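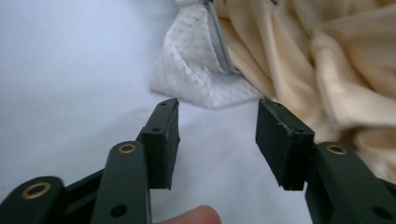 2 min read

Crumpled white textured cloth and a cream one that won't lie flat: iron, fold or give up?
Posted by Zineb Filali in Laundry and Linen, December 28, 2021

I have a white cloth with a bit of texture to it and a larger cream thing, both currently in the state you see. They came out of a cupboard where I'd stuffed them in April with every intention of going back. My aunt is coming to stay and she folds things for pleasure. Ironing the white one last time left it flat and shiny, which I gather is wrong. Is there a way to get them presentable and into a drawer 38 cm wide without buying a machine?

Frans Kuipers
Don't press textured cloth, you squash the texture and it sulks for weeks. Damp it with a spray bottle, give it a hard shake by two corners, then smooth it out on a flat surface with your palms and leave it overnight. If you must iron, do it from the back with a tea towel in between. The cream one can probably take a proper iron, but read the label first, assuming you haven't cut it off like everyone else.

For the drawer, fold in thirds lengthways and then roll. Folding in half and half again gives you a hard crease down the middle and a lump 57 cm long if the cloth is anything like mine. Rolls also stop the bottom one being forgotten until the next aunt.

Driltach
Tumble dryer, ten minutes, wet flannel in with it. Done.

Bremov
I just shut the drawer quickly. Also what size is the cream one? I had a bedspread that no drawer would take and it lives on a chair now.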